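4.3 Checking a grasp in the simulator viewer

Read this section before you let the Dresberg planner near a two-armed task. It assumes you have finished 4.2 and that the simulator starts without complaint. If it starts with complaints, go back to 4.2 and read the part you skipped.

1. Start the Zoubi viewer first, then the planner. The other order also works, but the planner will wait for 22 seconds before admitting it has no viewer to talk to.

2. Open the Scene menu and load one of the kitchen counter scenes. Wait for the status line to read READY. LOADED is a different word and means the textures are still arriving.

3. Set Camera to Head. The side views are prettier and will tell you nothing about what the policy receives.

4. Leave Letterbox switched on. The black bands at the top and bottom keep the picture at the shape the perception module expects. Turning them off stretches the view, and the object detector begins to have opinions.

5. In the Targets panel, pick one object and assign it to one hand. Set the other hand to Hold. Idle sounds like the same thing, but an Idle arm is free to drift wherever the null-space solver finds comfortable.

Note: The target list shows asset names as they were typed by whoever imported them. Click a name to highlight the object in the viewer before you commit to it.

6. Set the control rate to 100 and the step limit to 210. Press Run.

7. Press Pause when the contact indicator for the assigned hand turns green. Compare the viewer with the Contacts table. Fingers that look closed around an object should have rows in the table. If they have none, the hand is miming.

8. Step forward one tick at a time and watch the normal force column. Small wobbles are fine. A value that doubles on every tick means the object is being squeezed into its own collision mesh and will shortly leave the kitchen at speed.

Caution: Do not fix a flying object by raising its mass. This was tried during the Alham trials. The object stayed put and the counter left instead.

9. Save the state with File > Save Snapshot. Snapshots are numbered, and the counter does not reset between sessions, so do not be alarmed to find yourself on number 1975.

If the planner reports GRASP UNREACHABLE while the hand is plainly on the object, the two programs are using different base frames. Set both to Custside default and reload the scene. Questions about base frames go to Ayman Hattar, who wrote the converter and has regretted it every September release. 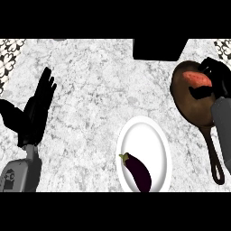 Figure 4-3. Head view, Letterbox on. Right hand on the target at the skillet; left hand clear of the plate.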